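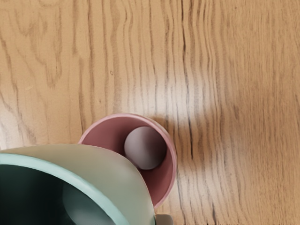 Since three people have now asked me off-list, I'll say what the pouring set is and what it isn't. It is 152 simulated demonstrations of one arm tipping one cup over another, collected by a person with a controller and a cold cup of coffee, and the person was me. The view is from the wrist, so the teal cup in the gripper takes up the whole lower left corner and hides part of the pink one, and the gray ball sitting in the pink cup is about the only thing a network could use to tell a finished pour from a hopeful one. The ball is gray, the inside of the cup is a muted rose, and the wood grain is louder than either of them. I picked that table texture in December because it looked nice. I have had time to reconsider.

On Thursday Danish Bangash wrote:

> I've gone through the first batch from the Gromeo task and I'm puzzled by
> the filtering. You threw out 30 episodes, and the ones I opened at random
> all looked like successes to me. The ball is in the cup at the end. Why
> are we paying for operator time and then deleting it? Also, is there any
> reason we aren't varying the tabletop? The policy we trained at Tidbridge
> on a single table did beautifully until somebody bought a new table.

To the first point. Yes, the ball is in the cup at the end of all 30. In most of those it got there after I parked the arm over the target and sat still while I worked out which way the wrist would turn. A cloned policy learns the sitting still with great devotion. We had one at Ní Chonaill that would line up perfectly and then hover until the episode timed out, like a waiter who has forgotten what you ordered. I would sooner have fewer examples that keep moving.

The others I cut because the ball hit the rim and happened to fall the right way. If you want those back they are in the rejects folder with the reason in the notes column. I can see an argument for keeping them as long as they're labeled, and I can see myself losing that argument if you push.

I'd add that "paying for operator time" is a generous description of my Sundays.

To the second point, agreed, and I have no defense. The next batch will draw from 13 tabletops, including two plain ones. Light position will vary too. Right now there's a pale glare across the middle of the wood and the cup's shadow always goes off to the right, and I would bet money the network is reading that shadow like a signpost. Cup colors I'd like to leave alone for one more round so we can tell which change did what.

What I could use from this list:

Operators. Anyone who has never done this before is worth more to me than another 68 episodes of my own habits. I approach from the left every single time and didn't know it until I plotted the paths.

An opinion on the second camera. Deditz logs a fixed overhead view along with the wrist one, and it does help when the held cup covers the target - but it doubles the storage, and the real arm has nowhere to mount it.

Somebody who understands the reset script. It puts the ball back in the held cup before each episode, except when it doesn't, and then I record a lovely smooth pour of nothing. I caught four of those. Danish, if you find a fifth, please tell me privately.

New batch goes up once the tabletops are in. Same folder, new suffix.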